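Clillard Color Names: data card and README

Version 3, maintained by Gaëtan Cordier and Rafail Andreadis

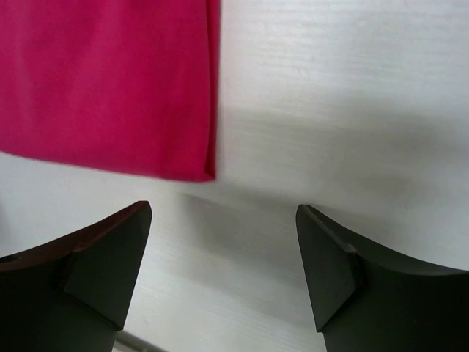 Folded cloth in bright magenta-pink on a white surface.

Summary

Clillard is a table of color names as people type them, matched to the color values they were shown. It covers everyday American English only. It was built for search boxes, catalog filters and spelling tools that need to know what a shopper means by "dusty teal" or "brick". It is a naming resource and should not be used for color measurement.

Contents

names.csv – one row per distinct name after cleanup, 541 rows
responses.csv – one row per typed answer, with the stimulus it belongs to
stimuli.csv – the 109 colors shown, as sRGB and CIELAB values
merges.csv – every spelling variant folded into a main name
CHANGES.txt – edits since version 1

All files are UTF-8, comma-separated, with a header row. Line endings are LF. Fields containing a comma are quoted.

Fields in names.csv

name: lowercase, single spaces, no hyphens
head: the basic color word the name is filed under, or blank
l, a, b: median CIELAB coordinates of all responses using the name
spread: median distance from that center, in Delta E 2000
n: number of responses
flag: see below

A blank head is not missing data. Names such as "sand" and "mustard" were left without one when the two editors could not agree. Please don't fill these in and redistribute the result under the same version number.

Collection

Answers were gathered through a web form hosted on Sivine. Each of the 200 participants saw 20 colors, one at a time, as a flat square on a mid-gray background, and typed a name for each. There was no list to pick from and no time limit. Participants could leave the box empty; empty answers are kept in responses.csv with the text field blank.

Screens were not calibrated. The form asked participants to turn off night mode and blue-light filters, and we have no way of checking that they did. Anyone who failed the opening plate test for color vision was thanked and sent to the end page, and no answers were stored for them.

Cleanup

Spelling was corrected by script and then by hand. "Fuschia" and "fuschsia" are merged into "fuchsia"; "grey" is merged into "gray". Modifiers were kept in the order typed, so "light dusty pink" and "dusty light pink" are separate rows. Version 1 sorted them alphabetically, which produced several names that no participant had typed.

Flags

A – ambiguous, the responses form two or more clear groups
R – rare, fewer than three responses
T – trade name, kept as typed

Known problems

The pink to purple region is the weakest part of the table. "Magenta", "fuchsia", "raspberry" and "hot pink" overlap heavily, and their centers should not be used to tell one from another. "Magenta" carries flag A.

Dark browns are undersampled. Colors with L below 15 were dropped from the stimulus set after a pilot in which most of them were called black.

The Zaidi loader reads the blank head field as the string "nan". Pass keep_blank=1 until this is fixed. The Dulteck importer handles blanks correctly but truncates names longer than 32 characters.

Privacy

No names, email addresses or network addresses were stored. Participant numbers in responses.csv were reshuffled before release and do not match the order in which people took part.

License and citation

CC BY 4.0. Cite as: Cordier and Andreadis, Clillard Color Names, version 3. If you use only stimuli.csv, a link is enough.

Updates

The next release is planned for November and will add a second set of stimuli for the browns. Corrections to merges.csv are welcome as patches – one merge per patch, with the row numbers of the affected responses.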